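News from the gripper project

Hello again from the spare bedroom! Yeison Chambi asked me for a page on how the collecting is going, and then asked me again, and then sent me a calendar reminder, so I've put the kettle on and sat down to do it properly.

For those who joined the Wolisik list over the summer, a quick catch-up. We're gathering examples for a learning system that is meant to pick up ordinary household things and put them somewhere sensible. The examples come from people. You hold a gripper in your hand, squeeze it to close the fingers, and do the job yourself, with the camera on the tool recording what you do. Each go is saved as one clip, and the clips all end up with Yeison at Wallton, who cleans them up and does the training. I am one of the people with a gripper and a lot of bits and bobs.

We began in August with hard things on hard tables. Mugs, tape, a stapler, wooden blocks. It went well enough that we all got a bit pleased with ourselves, and then Yeison tried the trained system on a sofa and it went to pieces. It pushed down far too hard, the cushion sank, the block rolled into the dip and the fingers closed on a fold of fabric. Every clip we'd given it had a nice flat surface that stayed put, so it had never had a reason to learn anything else.

Hence beds! The current batch is soft things on soft surfaces, and each of us has been asked for 100 clips. I've done 60 that passed the check and I have opinions.

The first is that fuzzy objects are much harder than they look. With a mug you know when you've got it. With anything woolly the pads sink in a little before they grip, and if you lift at the moment you'd lift a mug, it slides out of the bottom and you're left holding air. I've got into the habit of closing, waiting a beat, then lifting. Yeison likes the pause as long as it's a short one - my early clips had me hovering there like someone choosing a chocolate, and he says the system will happily learn to dither if we teach it to.

The second is about boxes. We've been putting a box near the thing to be picked up so that the fingers have to come in from an awkward side, which is what real bedrooms are like. My instinct every time is to nudge the box out of the way first with the edge of a finger. Please don't do this unless the task sheet says so. I lost 18 clips to it in one evening. The sheet said "pick up the ball, leave the box", and there I was, shunting the box along in every single one, quite cheerfully. They've gone into a separate folder called Brolar (Yeison names his folders, don't ask me why) and may come in useful later if we do a batch on clearing space. For this one they're no good.

The third is stripes and patterns. I was worried that a busy bedspread would confuse matters and offered to swap mine for a plain sheet. The answer was a firm no. If everyone collects on plain sheets, the system will be lovely on plain sheets. Checks, stripes, flowers, that blanket your aunt made, all welcome. What he would like is for us to change the cover now and then instead of doing the whole hundred on one, so I'm off to raid the airing cupboard this week.

A few practical things I've picked up. Start with the fingers well open and a decent way back, because the approach is the part the system learns most from and it's the part we all rush. Move the object after every clip, even if it's just a hand's width, and turn it if it has a front. Keep your sleeve out of the view. If you fumble the pick, carry on and have another try in the same clip, then mark it as a retry on the form. I used to delete those and it was a waste, as a recovery from a bad grab is worth having and we're short of them.

And do look at the light. I do my sessions in the afternoon and the window makes one side of everything very bright. That's fine, by the way, I asked. But there isn't a single evening clip in my whole set, so my last forty will be done with the lamp on and the curtains drawn.

Hunt, our little sorting program, now does the first check by itself. It looks for clips where the fingers never close, or where the camera was covered, and flags them before they reach Yeison. It has flagged 2 of mine so far and was right about one. The other was perfectly good, just slow, and I've complained. If it flags yours and you disagree, tick the box that says so and somebody will watch it through.

We could do with more people on the soft batch, especially anyone with a cat bed, a beanbag or a really squashy duvet. You need a free hour, a surface that gives and some patience with wool. Reply to this newsletter and I'll put you down for a gripper. They go out by post with the pads already fitted, so you only need to charge the thing and read the task sheet (both sides, please, the bit about boxes is on the back).

I'll report back when I reach the hundred. Next up after that is socks, heaven help me.

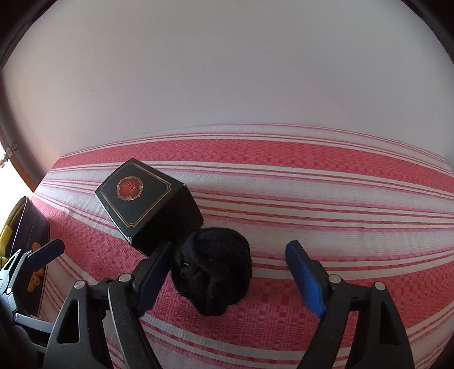 Ball, box and bedspread, with the fingers open ready for a pick.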